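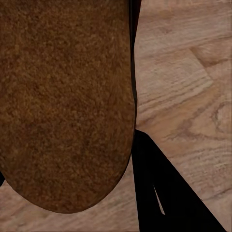

A simulated gripper finger beside a speckled brown object on a wood-grain surface.

Tostden doubts its gripper rankings

Oct 14, 2026 – Tostden has compared three gripper fingers in simulation and says its narrow black design came out ahead, with 248 good grasps in 300 tries. That sounds fine until you ask about real hardware. The Tresdale lab has run only 50 grasps on a physical arm, and those results are not out.

"I would not buy anything on this yet," said Yurani Guzmán, who ran the tests. Friction in the simulator was set by hand – and has not been checked since May. Rival Gridby declined to comment.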